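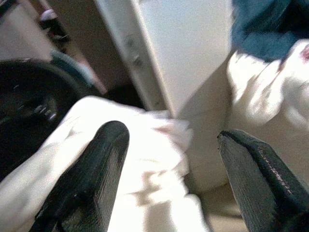 Is one night in Prillitz enough? Two is better if you're coming off the overnight ferry, as you'll lose most of the first day to sleep.

We had two nights at the Eynon, a guesthouse up the hill from the harbour. It cost us 239 a night with breakfast, paid on arrival. There are 4 floors and no lift. We were on the third, at the back, which was quiet apart from the bakery van at 5 a.m. The bed was firm and the shower took a while to warm up. I'd stay there again.

The owner, Oddur Thoroddsen, gave us a hand-drawn map and told us to skip the restaurants on the waterfront. We ate at Illska both nights instead. Fish soup, dark bread, and a potato dish my husband is still talking about. They don't take bookings, so go before 6:30.

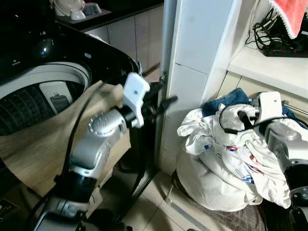

On the second day we took the 509 bus out to Isitz. It leaves from behind the post office and the stop isn't marked in any colour you'd notice, so look for the bench. The driver only took coins. The walk from the last stop to the lookout is mostly gravel and we did it in runners without any trouble. It was windy at the top and there's no shade on the way up, so bring a hat even in June.

We missed the bus back by a few minutes and waited over an hour for the next one. There's a kiosk near the turning circle but it was shut. If you go, take a photo of the return timetable before you start walking.

Next post will be the train south, once I've sorted out my notes.

3,427 views
4 comments

Recent posts
Packing for a ferry cabin
What we spent in June
Breakfasts, ranked
Getting to Prillitz without a car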